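Gilladora Opens Its Toy Lending Library to Families Across Edville

EDVILLE, 19 November 2018 - Gilladora, the family center on Galindo Street, is very happy to announce that its toy lending library is now open to every household in Edville, after a long spring and summer of sorting, mending and a great deal of washing.

The idea came up in May, when Sofia Pappas, the center's director, asked parents what they would most like to have close to home. Plenty of them said the same thing: a place to borrow toys, so that children could try something new without the cupboards at home filling up (and we have all seen those cupboards!). Neighbors gave generously, and the library opens with 827 toys on its list, from puzzles and picture blocks to soft animals.

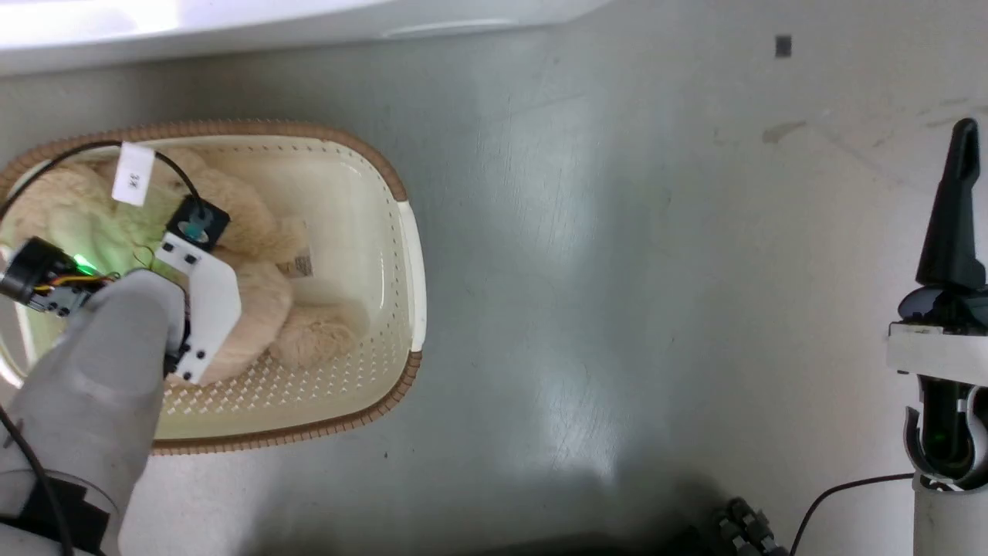 Families may borrow up to five toys at a time and keep them for three weeks. Membership is free for the first year thanks to a kind gift from Clidness, the bookshop next door.

"My two grandchildren have already picked out what they want, and they change their minds every day," said Demetrius Sorensen, who led the toy drive. "I can't wait to see them come through the door with everybody else's."

To join, stop by the front desk with proof of address, or ask for Kolbrún Kjærgaard in family services.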